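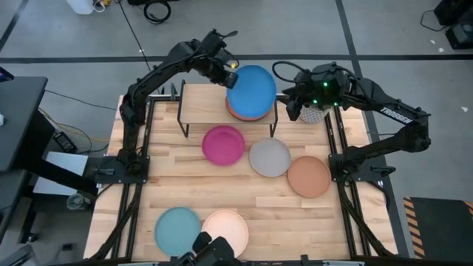 Bench Rules for Two-Arm Cells: Frequently Asked Questions

By Gerrit Mabuza, Usness site
Updated January

Print this page | E-mail this page

Who do these rules apply to?

Anyone who runs, resets or repairs a two-arm tabletop cell at Usness. Visitors from Zellisen follow them too. If you only watch from outside the floor tape, you need the visitor sheet and can skip this page.

Can I reach onto the table while the arms are powered?

Only when both arms are in hold and the second operator has said "hold" out loud. If you work alone, press the stop button first. A pause in the script does not count as hold.

How many people does a session need?

2. One runs the arms and the other resets the objects and keeps a hand near the stop. Swap jobs at the break if you like, but write the swap in the log.

Which objects are allowed for stacking and shelving tasks?

Anything on the approved list. For plate tasks the full set is 7 plates, all unbreakable. No glass or ceramic, even for a quick test. Put a cracked plate in the scrap bin and note its color in the log.

Do the plates have to start in the same spots every time?

No. Spread them out by hand and vary the layout between runs. Keep them flat and within reach of at least one arm.

What about clamps and cables?

Check every clamp by hand before the first run. Cables on the arms need enough slack for full travel. Floor cables should be out of the walking path. If one can't be moved, cover it.

How often are the grippers inspected?

Look at the fingers at the start of each shift. Full inspection is due at 3000 cycles. The last set of fingers lasted nearly that long, so please don't stretch it.

An arm dropped a plate. Do I have to report it?

Log it as a drop and carry on. If it lands on the floor, or if 2 drops happen in a row with the same arm, stop and call the cell lead.

Can I change the speed limit?

No. Send a request through Clenus and wait for the reply.

Related items
Stop button test sheet
Agbenyega cell: startup checklist
Approved object list
Visitor sheet, Usness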